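Site Visit Report – Direl Open Day, Staltstead
Group 5, submitted 19/09/2026

Purpose of visit
See how handling tasks done by people get turned into something a robot can practise. Our own project (the Prurnus arm) only does blocks so far, so we wanted to look at bulkier stuff.

What we saw
Talk first, 22 people in the room, mostly students. Florian Delorme ran it. He went over how the task list is put together – 269 tasks at the moment, from folding a towel up to moving gym equipment. Each one gets done by a person before anyone trys it on an arm. Slides were quick, missed some of the numbers on grip force.

Then the floor demo. Exercise bike task, which Florian called a "whole hand" job. You can't pinch a padded seat with two fingers and expect to hold it. One hand flat on the cushion, the other hooked where the seat meets the backrest.
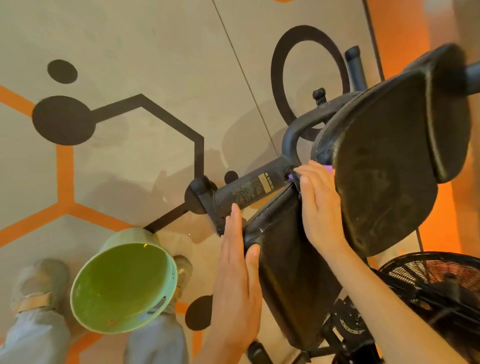

Asked about soft surfaces. Florian said vinyl and foam are harder then metal for them, the padding gives and the grip estimate drifts. Rae asked if tactile sensors fix this. Answer was partly – they are testing pads from Shaikh but no results to share yet.

Relevence to our project
Our gripper is two fingers, so a flat palm push is out. Could still try a second contact point using the side of the arm. Also want to copy their task sheet layout, one page per task, start and end position at the top. Ours is a mess.

Still to do
– email Florian for the slides
– redo section 3 of the plan
– budget, $749 left, check if foam samples fit in that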